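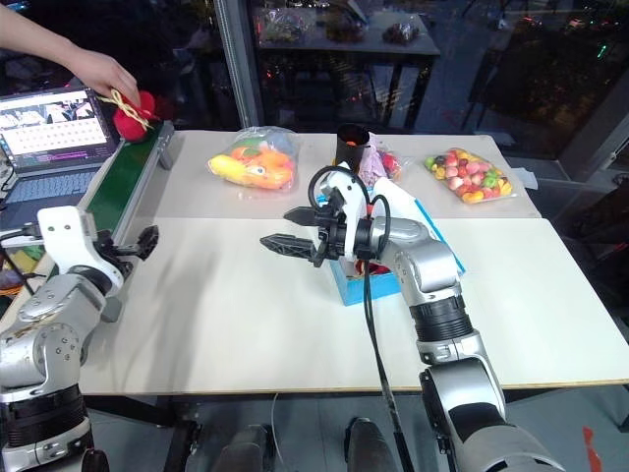
What does the Skimov sorting kit cover for the quarterly fee?
The fee covers the two-arm unit, the belt, the gripper fingers and one service visit. Software changes beyond the agreed item list are charged separately.

Minutes of the review meeting, Skimov two-arm sorting kit
Date: 2025-03-28
Present: Purba (operations, packing, accounts); Skamano (supplier)
Apologies: Flostora

1. Minutes of the last meeting
Agreed without change.

2. Trial report
Operations tabled the trial log. The kit handled 1607 items, of which 152 were dropped or set down in the wrong place. Most faults were with soft toys and bagged sweets. Rigid boxes gave little trouble. Packing noted that items were placed on the belt by hand throughout, and asked that the report say so on its first page. Agreed.

3. Grippers
Skamano stated that the standard two-finger gripper is the only type included in the offer. A padded finger is listed as an extra. Packing asked whether ribbon and loose bag ends could catch between the fingers. Skamano had no test data and will supply some.

4. Cables
Packing asked for the gripper cable to be clipped along the arm. Skamano confirmed that clips can be fitted on site and do not affect the warranty.

5. Belt
The narrow belt was judged wide enough for the present range. Flostora had asked in writing for a wider one. Skamano will quote, with delivery no earlier than August.

6. Terms
Accounts queried the notice period, given as 19 weeks in the draft and 10 weeks in the covering letter. Skamano confirmed that the letter is correct. The draft is to be reissued.

7. Actions
Skamano: gripper test data, quote for wider belt, corrected draft.
Operations: amend trial report, circulate to Flostora.
Accounts: compare the quarterly fee with outright purchase.

8. Any other business
None. Next meeting to be fixed on receipt of the corrected draft.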